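4.2 Living with the Dukik kit

I'll admit I went in grumpy. Nizar and I had spent most of April fighting the Tamach controller, so when the Dukik kit showed up I expected more of the same. It wasn't! We bolted the board down, taped out the floor, and had the arm sorting blocks by color before lunch (Theresia timed it, I was too busy grinning).

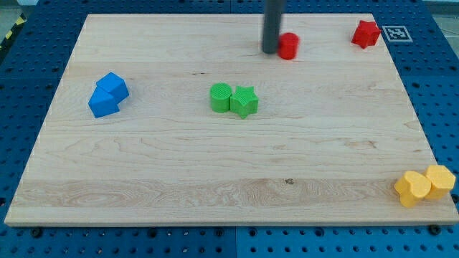
Figure 3. Colored blocks on the maple board, with the arm at the far side.

We ran 300 trials with the stock settings, and the arm finished 202 of them without help. Most of the misses came when two blocks were touching, and stars were the worst, as Jong-dae had warned us. Turning on the push-apart routine helped a lot, though it added up to 68 seconds to a run. I'd still pay for it. The manual, on the other hand, needs a rewrite, and we go through its calibration chapter in 4.3.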